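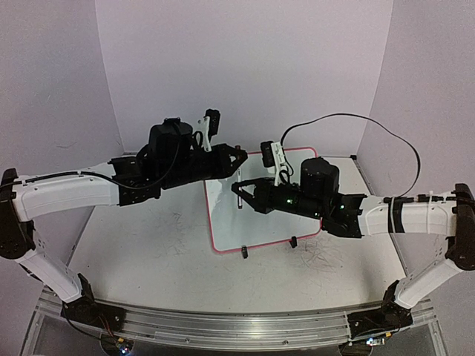 Musyoka Muli would put it lower: a two-arm bench unit can do part of a chore, and the part it can't do is usually the part you wanted done. Readers of the first edition of this guide asked for that to be said before the setup steps, so it comes first now. Section 4 covers choosing a chore for the Stinum bench unit, trying it out, and deciding whether to keep it on the list.

## 4. Choosing and testing a chore

### 4.1 What to expect

Bench units do best with a light, rigid object that starts in the same place every time. Writing or wiping on a small flat board is a fair first chore. A marker has one shape, the board lies flat, and a bad stroke costs you nothing.

Folding towels, sorting mixed cutlery and bagging small parts are harder. Cloth changes shape when it is picked up, and shiny parts confuse the wrist cameras. Expect to stand by for these.

Anything with hot liquid, glass, knives or a person within reach is outside the use covered by this guide.

> **Note:** A chore the unit can finish once is not yet a chore it can do. Use the test in 4.3 before you tell anyone on the shop floor that a job has been handed over.

### 4.2 Preparing the table

1. Switch off arm power at the main switch.
2. Clear everything from the table that the chore doesn't need.
3. Set the work piece where both grippers can reach it. For a board, stay near the middle of the table.
4. Fix the work piece so it won't slide. Clips or putty will do.
5. Check that no cable lies across the work piece or catches on an elbow joint.
6. Switch on arm power and wait for both arms to settle.
7. Open and close each gripper once from the Redum control panel.
8. Look at both wrist camera views. The tool and the work piece must be visible in at least one of them.

> **Caution:** Keep hands off the table while arm power is on. The arms can move without a sound first, and two grippers working close together leave no room for fingers.

### 4.3 Running the test

1. Pick one chore and write down what counts as done. "Line drawn from left to right, cap not dropped" is good enough. "Board looks nice" isn't.
2. Run the chore 100 times over at least 2 shifts.
3. Start each run from the same layout. Don't nudge the object to help.
4. Mark each run as done, done with help, or failed. Touching anything during the run makes it "done with help."
5. If a run takes longer than 40 seconds, stop it and mark it as failed.
6. Repeat the test with the object turned or moved slightly. Keep these results on a separate sheet.

At the Vilonholm shop, Gudrun Rustad ran a board-wiping chore this way. The unit failed 19 runs on the first sheet and more on the second, mostly from a poor grip at pickup. She kept the chore, with a person placing the eraser in the gripper.

### 4.4 Reading the results

- **Mostly done, both sheets:** keep the chore and check on it once a shift.
- **Mostly done, first sheet only:** build a holder for the object, then test again.
- **Mostly done with help:** compare the helper's time with doing the job by hand. By hand is often faster.
- **Mostly failed:** take the chore off the list. Try again after the next software update.

Send both sheets to Arif Kodikara if you want a second opinion on the holder. Holder drawings are in Section 6.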